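House rules for the robot table

I spent most of Sunday rewriting our rules sheet, and I had far more fun than a person should have with a rules sheet. The old one had grown to 30 points (thirty!) and I'm fairly sure the only two people who had read it to the end were me and Adesuwa, who wrote half of it. The new one fits on a side of paper and it's taped up by the door.

So what survived? Hands out before anyone presses go, obviously. One person holds the stop button and does nothing else, no phone, no tea. If you've got to nip out, you say so and hand the button over properly. Haris thinks this is a bit much for a small arm shuffling crockery about, and we've gone round and round on it, but I've had a finger nipped on a much smaller machine than ours and I'm not budging.

Then there's the naming rule, my favourite. Every run gets its number before it starts, never after. We lost a whole afternoon to run 798, which existed twice, once with the cup and once without, and I still don't know which one ended up in the Atard folder. Now you write the number down first, and if the run goes wrong you keep it and write "bad" next to it. No deleting! A bottle rolling off a plate is worth having on record, and I wish I'd kept more of ours from the early days.

Speed was the long argument. Damilola wanted one slow setting for everybody, Binta wanted people to choose, and we've settled on slow for the first 2 runs of any new layout and then whatever you like under the cap. It's a fudge, but it's a fudge we can all remember.

Oh, and wipe the table between layouts, and look at the fingers before you start. Loose bolts are dull to check for and a lot duller to find under the cupboard later.

I'm still not happy with the bit about visitors, so that's next. We're up to run 1426 and I'd like it sorted before the number gets any sillier.
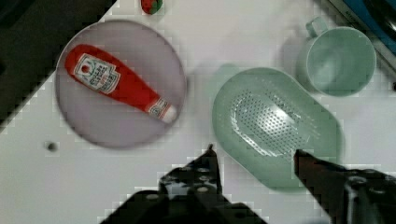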